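Print this page | E-mail this page
23 shares | 11 comments

Questions people keep asking me about the Bresholm film nights

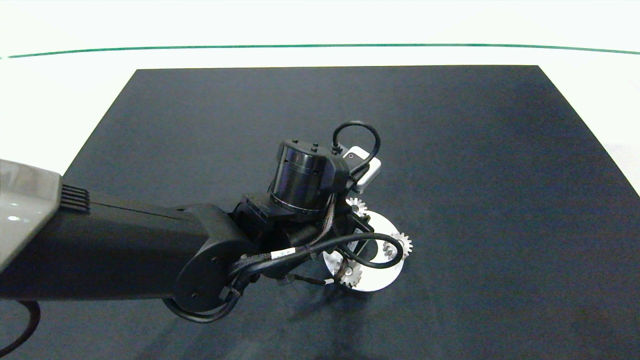
Black arm, navy mat, white tabletop.

I've been running the Bresholm film nights long enough that the same questions land in my inbox every month, so I'm putting my answers in one place. If yours isn't in here, leave a comment and I'll get to it (usually on a Sunday, with coffee).

What do you show?
Mostly older movies, mostly with subtitles, and a good helping of silents. I have a weakness for slow black-and-white dramas where two people sit in a kitchen and don't say what they mean. But we've done musicals, a heist picture, a couple of very cheap monster movies, and one western that half the room hated. I pick things I want to see again with other people in the room, and that's as far as the programming philosophy goes.

Do I need to know anything about film?
No! Please come anyway. Some of our regulars can tell you who cut the negative, and some of them come for the cookies and happen to stay for the movie. Both kinds sit in the same row. I give a short introduction before we start, four minutes on a good night, and I try hard not to spoil anything.

Where is it, exactly?
Upstairs at the Plileck, the old dance hall on the corner across from the bus stop. Use the side door. The front one is for the restaurant and they get tired of sending people around. There's an elevator at the back past the coat racks, and if you need it, ring the bell and one of us will come down.

How much is it?
Pay what you like at the door. The money goes to the rental of the hall and the screening rights, which cost more than people think, especially for anything restored in the last few years. Last season we took in $1,513 in total and spent nearly all of it. The rest went toward a new extension cord and a lot of paper cups.

Is it real film or digital?
Digital, nearly always. Twice a year we borrow a 16mm projector and show a reel or two of shorts, and yes, it rattles, and yes, I love it. I'm not going to tell you that everything has to be seen on celluloid. A good transfer on a decent screen beats a beat-up print with the last reel gone pink, and I've sat through plenty of those.

Why subtitles and never dubbing?
Personal taste, mainly. I want to hear the actors' own voices, even when I don't understand a word. The one exception I'll make is animation for the family matinee, when the little ones can't read fast enough.

Can I bring my kids?
To the family matinee in June, absolutely. The evening shows depend on the movie. I put a note in the listing if something is rough, and I'd rather you write and ask me than be surprised. Anyone 11 or older has usually been fine with the silents, by the way. They laugh at all the right places and some that I never noticed.

Is there an intermission?
Only if the movie runs past 2 hours. Then we stop somewhere near the middle, wherever the story gives us a decent break, and people stretch their legs. If the director built in an intermission, we use that one.

What about the music for the silents?
We've had live piano for some of them, and otherwise it's whatever score came with the restoration. I did once try playing records of my own choosing over a Swedish melodrama. I thought it went beautifully. The comments that evening suggested otherwise, so I've retired from that.

Do you really talk about the movie afterward?
We do, for as long as people feel like it. You can slip out, no hard feelings. The best talk we've had was after the Lovness retrospective, when an argument over whether the ending was happy carried on down the stairs and out onto the sidewalk.

Can I suggest a title?
Please do. I keep a long list. Tell me why you like it, and tell me if you know who holds the rights, as that saves me days of e-mailing.

How do I find out what's next?
It's on the board by the side door and in the newsletter.

Last updated 2025-12-14

Get the newsletter: enter your e-mail address to sign up. You can unsubscribe at any time.

This site uses cookies. Accept | Settings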